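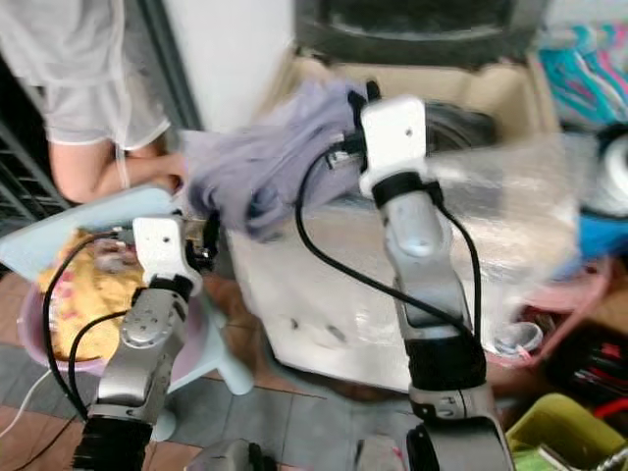

Butkienė told us early on that a cloth is only laundry once somebody has decided where it goes, and until then it's just stuff on the floor. I wrote that on a sticky note and ended up building most of this section on it.

### 4.2 The basin as a halfway place

So, what do people do with the odds and ends? In the Lakmont homes we logged 403 cloth items over February, and 114 of them spent at least one night in a basin or tub – neither put away nor in the wash. I had expected drawers to win easily (my own house runs on drawers!), but the basin kept turning up, and so I went back through the Urnumlow notes to see if I'd missed it there too. I had.

The mix is what I find fun. Figure 5 has a yellow floral fabric sharing a light blue basin with something lavender and a bright orange cloth, and nothing about the heap says "sorted" to me. In our coding sheet, which we borrowed from the Skulent pilot and then fiddled with a lot, a heap like that gets the code "mixed, open," whatever the householder calls it.
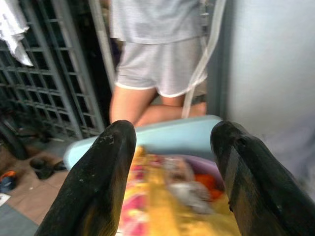
**Figure 5.** Mixed cloth items in a light blue plastic basin.

I did worry that "mixed, open" was too roomy a code. We tried splitting it by fabric type, then by color, and five of the homes became impossible to score either way – so we put it back. Folded piles are coded separately and come up in 4.3, along with the shelf data.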